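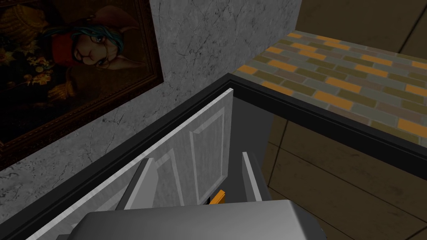
Sunday, August 23, 2020

I've finally finished the seed inventory, which I started in June when it was too wet to dig. There were 312 packets in the old biscuit tins and I've thrown out 40 of them, mostly parsnip and onion that had gone well past their date. Parsnip seed is hardly worth keeping for a second year.

The rest are now sorted by sowing month. I tried it alphabetically first and kept missing things, so the beetroot went in late last spring and bolted.

Tomatoes are on the windowsill in egg cartons. I've gone with a small red cherry from Magdalini Manolakis, who saves her own at Kumgate, and a paste type for sauce. She reckons hers crop until Easter if you keep the water up. Mine have never lasted that long – the back bed gets the full western sun and I'm lazy with the mulch.

The broad beans have some black aphid on the tips. I pinched the tops out this morning and gave them to the chooks. Garlic looks good, and the silverbeet is still going, although we're all a bit sick of it.

Next job is the compost bay. The bottom pallet has rotted through and there's couch grass coming up the middle. I'd like that sorted before the zucchinis go in, as they'll need most of what's in there.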